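Do you really need to wash new towels before you use them?

25 October 2018

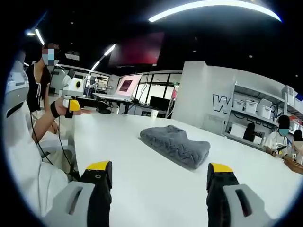

My sister-in-law Dagmar swears you must wash a new towel three times before it goes anywhere near a wet person. Once with vinegar, once with bicarb, once with nothing. She read it somewhere, and so did everyone else I asked, and not one of them could tell me where.

I have my doubts. I'll grant the first wash. New towels often have some sort of finish on them that makes them feel lovely in the shop and useless after a bath, and the loose fluff has to go somewhere. Better the machine's filter than my back. But the vinegar? The story goes that it "sets the colour". I asked Bilal Bitar, who dyed cloth for a living until he retired to Treltness, and he laughed for quite a long time. If the dye was going to come out, he said, a cup of malt vinegar wasn't going to talk it round.

So in August I bought two bath towels, same make, same dark blue, from the market in Firkley. One had the full Dagmar treatment. The other went in once at 40 with ordinary powder and half the usual dose. Then we used them, turn and turn about, and I told my husband nothing.

He couldn't tell them apart. Nor could I, once I'd lost the bit of thread I'd tied on the vinegar one — which I admit brought the experiment to an early close. Up to then they dried me equally well and left equally blue fluff in the sink.

What does seem to matter is fabric softener. We had a bottle from my mother's cupboard and I used it on the old towels for a month, and they went slippery. Soft, yes, but you end up pushing the water about. I've stopped, and they're slowly coming back.

I'm also suspicious of the numbers on the label. Mine said 500, the posh ones said 1,000, and the posh ones took two days to dry on our landing when we borrowed a pair. Why would I pay more for that?

Dagmar says I did the vinegar wash wrong. It should have been white vinegar, apparently. I'm not buying another towel to find out.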